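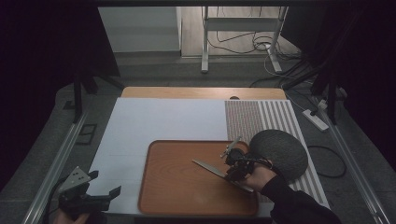 Lists Archive Threads Search Subscribe

Members > Grumimska list > August > Re: what happens to the tray line

Filed under: Shop floor, Automation, Working conditions

Hello all, and a particular hello to the new folks from the Gounder site, who I gather have been reading along quietly. Please don't be shy, this list has always been kinder than it looks!

I've been meaning to answer the message below for days. It deserved better than something typed on my phone in the break room, so I've waited until I had an evening and a pot of tea.

> I pack trays at Gounder, second shift, and I have done it long
> enough that my hands know the order without me. We have been told
> Vemedia is bringing in the Sodaletti arms for the hotel sets, and
> that some of us will be asked to spend part of the week "showing"
> the work with grippers in our hands so the arms can learn it. I
> don't mind new things. I do mind not knowing what I'm being asked
> to give away. Has anyone on the list done it? What is it like, and
> what happened to your regular job afterward?

I've done it, so let me try to tell you what it's like, and then the part about the job, which I suspect is what you really want.

You stand at a table with a gripper in each hand. You don't touch the cutlery with your fingers at all, and for the first morning that feels ridiculous, like trying to butter bread in oven mitts. The grippers are black, a bit chunky, with jaws at the front and a little metal plate with holes in it on top, and at least one of them trails a cable that you learn to keep off to the side. In front of you there's one of the wooden trays. You pick up what goes on it, you put it where it goes, you clear it, and you do it over again.
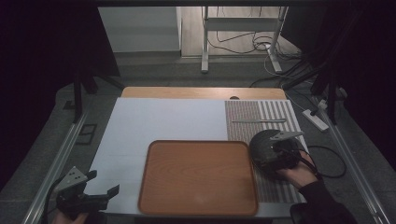
Page last modified: Tuesday, August 25, 2026

My sheet for the first round asked for 476 placements, and I remember laughing out loud at the number. By the end of the second round I was up to 851 and had stopped laughing, but I had also stopped dropping things. Knives were my trouble. A knife lying flat doesn't give the jaws much to hold, and if you take it too far toward one end the other end swings on you. I ended up slowing right down and lifting at a slant, and the trainer told me to keep doing exactly that, slowness and all. I'd been worried the whole time that I was too careful for them.

Now for what nobody at the meeting had put on a slide. It's tiring in a different place. Regular packing gets me in the lower back, and this got me in the forearms and the thumbs. We asked for a break after every 36 trays and got it, and I'd tell you to ask for the same before you start and get it in writing. Ask for the table height to be set for you too. Ours was set for somebody taller and I put up with it for two days out of plain politeness, which was silly of me.

As for the job. At our site the arms took over the plain hotel sets, the ones where every tray is alike. The mixed orders stayed with us, along with the gift sets and anything with a felt pad or a cloth in it. There were 133 of us on the line before and there are 133 now, but I won't pretend nothing has changed. Fewer of us stand side by side, and I miss the talk. Two or three people at a time look after the arms, which mostly means setting out, putting right and waiting, and the waiting doesn't suit everyone. I found it lonely at first. Some of my friends love it and would fight you for the spot.

Pay took some doing. The showing hours were first put down as training at the lower rate, and we said, very nicely and then a bit less nicely, that we were the ones doing the teaching. It was changed to the regular rate plus the setup allowance, and back-paid. Please find out how Gounder means to record yours before anybody signs up.

You also asked what you're giving away, and I've turned that over a good deal. I can't give you a neat answer. I do know that when I watch an arm come in on a knife at a slant I feel a little proud and a little robbed, and it depends on the day which one wins.

If any of the Gounder people would like our wording on breaks and rates, write to me off the list and I'll send it over. It's four pages and one of them is mostly coffee stain.

Warmly, from the day shift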